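Crisp packets and other company

Posted October 8, 2018

Lev Vasylenko rang me back in September and asked if I'd like to help teach a machine to tidy up, and I said yes before he'd got to the end of the sentence, which is how I agree to most things (ask anyone in Rincombe). So for the past few weeks I've been collecting examples for the Tovero project, squeezing a hand-held gripper and picking up rubbish from a table, over and over, so that the learning system has plenty of human attempts to copy from.

I'd pictured something like bricks or cups. Lev wanted wrappers! Bags crumple differently every time you put them down, you see, and a fold that gave you a lovely edge to pinch on one go has gone flat on the next. Every example starts with the packet lying somewhere new, and I try to come at it from a fresh side too, though my wrist has its favourites.

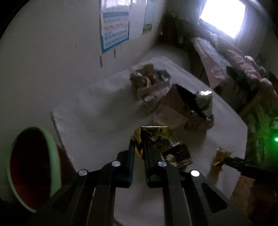

Fingers up against the yellow and black bag, with a little gold packet still to come.

The shiny ones are my least favourite. If I'm in a hurry the tips skate along the table and I have to back off and try again. Ihor Harasym, who goes through the recordings over at Horonwood, asked me to keep those muddled goes in as long as I get there in the end, and he marks them separately. I was very relieved to hear it, as I make rather a lot of them.

My sessions are 2 hours long with a tea break, and as of last night my own tally stands at 1898 examples. I was hoping to say nineteen hundred, but my hand had had enough and so had I. Lev would like three more sessions from me before he trains the next version, and after that we move on to opening boxes. I've asked for a softer handle.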